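Folumeck — About Us

Home | About us | What we do | Work with us | Contact

Who we are

Folumeck is a small company that studies household and shop-floor chores and tries to teach them to machines. We began with one rented kitchen, one workbench and a question that our customers still ask us in the first five minutes of every call: can the machine do it yet? Our answer depends very much on what "it" is, and this page explains how we arrive at that answer.

We are engineers, people from the cleaning and packing trades, and one former cooking teacher. Most of us grew up speaking other languages than English, so please forgive us when a sentence on this site walks a little stiffly. We prefer it to be correct.

How the company started

Fionnuala Brennan and Telma Pereyra met while they were both working on a packing line at Adcombe, where a new robotic cell had been installed to put mixed goods in boxes. The cell was very good with cartons. With anything round, soft or shiny it stopped and called for a person. Fionnuala was the person. She kept a notebook of every object that made the cell stop, and after one winter the notebook had 241 entries. Telma read it on the bus and said that it was the best specification for a robot hand she had ever seen.

The notebook is still in the office. We have copied it into a proper database, but new colleagues receive the paper one on their first morning and are asked to read it before they touch any equipment. Entry 3 is a ladle. Entry 30 is a wet sponge, with three question marks.

Folumeck was registered in December of that year. The first customer was Brurero, a maker of kitchen furniture, who wanted to know if a robot could sort small fittings into bags for the flat-pack boxes. We told them yes for the screws, yes for the dowels and no for the felt pads, which stick to each other and to everything else. They bought the part that worked and kept two people on the felt pads. They are still our customer.

What we do

We take one chore at a time and divide it into the movements it is made of. Then we ask people to do these movements many times, with a hand-held gripper, in real rooms. The recordings are used to train the control software, and afterwards a robot arm with the same kind of fingers tries the chore by itself. We write down what happened, also when it is not flattering for us.

A chore looks simple when a person does it. Clearing a table, for instance, contains at least these separate questions. Where is the edge of the object? Which side can be gripped? Is it heavy at the bottom? Will it slide or will it tip? What is behind it that must not be knocked over? A person of six years has solved all of them and does not know it. Our software has solved a part of them, and the part changes from room to room.

Metal dishes are a chapter of their own. A shiny bowl shows to the camera the lamp, the window and the gripper itself, and the software must learn that these are reflections and that the bowl has one rim and not five. Patterned tabletops make it harder, and we use them on purpose. Homes have patterned tabletops.

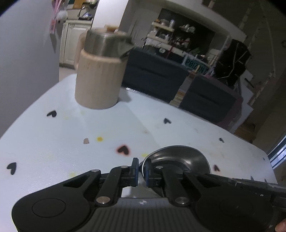 Agustina Cabral wrote to us after reading an earlier version of this page that a bowl is the wrong place to begin, that any kitchen robot should first prove it can wipe a counter and wring the cloth, and that she would not pay for a machine which lifts dishes nicely and leaves the crumbs. We have kept her letter because we agree with more than half of it. Wiping is on our list, and wringing is too, but further down. A cloth has no fixed shape, and the fingers we use today are made for things which stay the shape they were when you took hold of them. Picking up a bowl, setting it upright and placing it where there is space for it is a chore in which we can measure progress from one month to the next.

She also asked if we would let the robot alone in our own kitchens. At present, no. Someone stays in the room.

Can machines do the chores yet?

We are asked for a plain table, so we give it in plain words. It was last revised on 14/11/2024 and describes our own tests only.

Sorting rigid small parts of known shapes: yes, on a shop floor, through a full shift, with a person passing by.

Putting boxed goods on a shelf: yes, if the shelf is at a fixed height and the boxes are not crushed.

Picking cups and bowls from a table: often. It goes well in the rooms where the software was trained and less well in a room it has never seen. Thin rims are easier than thick ones. Bowls lying on their side are harder than standing ones.

Opening jars and canisters: sometimes. A lid with a knob can be lifted if it sits loosely. A tight lid needs a second hand to hold the body, and most of our tests are done with one.

Loading a dishwasher: the upper basket, slowly. The lower basket with pans, no.

Folding laundry: towels, yes, slower than any of us. Shirts, not in a way you would want to wear.

Wiping a table: the movement, yes. Knowing when the table is clean, no.

Making a bed: we have not tried, and we do not take money for things we have not tried.

Threading, knotting, peeling tape from its roll: no. The tape is entry 15 in the notebook and we return to it every year with new hope.

How we work with homes

Shop floors are tidy by comparison. The light is the same in the morning and in the evening, and things have a place. In a home the chair was moved yesterday and there is post lying on the counter. For this reason we record in lived-in kitchens and living rooms, with the permission of the people who live there, and we ask them not to tidy up before we come. This last request is the one they find most difficult to respect. One family in Espinoza, the district where our office is, had washed the curtains.

Before any recording we agree in writing which rooms are used and who may see the material. Households can look through the recordings and take out what they want, and they do not need to give a reason. They are paid for the day in any case.

The people who do the recording are trained by us for two days. The first day is only moving slowly, and most of them say it is the more tiring one. A person clearing a table wants to be quick and takes two things at once, or pushes a plate aside with the elbow. The software cannot learn from an elbow. We ask for one object, one grip, one placing, and then the next.

How we work with shop floors

We come for a visit before we make any offer. We stand beside the person who does the job now, for a whole shift if it is allowed, and we ask what goes wrong on a bad day. Then we write a short report that names the movements a machine can do today, the ones it may do with further training and the ones that should stay in human hands. Some firms read the report and decide to change nothing. We charge the same for it.

We do not promise a number of jobs saved or removed. We have seen both, and also the third case, where the same people do the same work with less lifting.

The team

Fionnuala Brennan leads the testing. She decides when a chore may move from "sometimes" to "often" in the list above, and she has moved two of them back again.

Telma Pereyra is responsible for the mechanical side: fingers, pads, linkages, and everything that wears out. Pads wear out first. If you visit us, she will show you the box of old ones.

Pilar Arancibia plans the recordings and is the person that households speak to. She taught cooking for many years and writes the chore sheets, so if the instruction for stirring sounds like a recipe, this is why.

Pilar Echeverría builds the training software. To avoid confusion on the telephone, please ask for "Pilar recordings" or "Pilar software". Everybody in the office does — also the two Pilars.

Work with us

We look for people who have done chores for a living: kitchen porters, hotel cleaners, packers, warehouse pickers. Experience with robots is welcome and can also be learned here. Experience with a full sink at the end of a Christmas party cannot be taught in two days.

Students may apply for a placement of three months in testing or in software. Send us a letter in your own words and describe one chore you dislike, movement by movement. We read these letters with great interest, and a few of the chores have gone into our test list.

Visit and contact

The test kitchen can be visited by appointment. Please use the contact form and tell us which chore you would like to see. If it is one of those marked "no", we can still show you how it fails, and many visitors have found this more useful for their plans. Closed shoes are required on the workshop side. Coffee is made by hand.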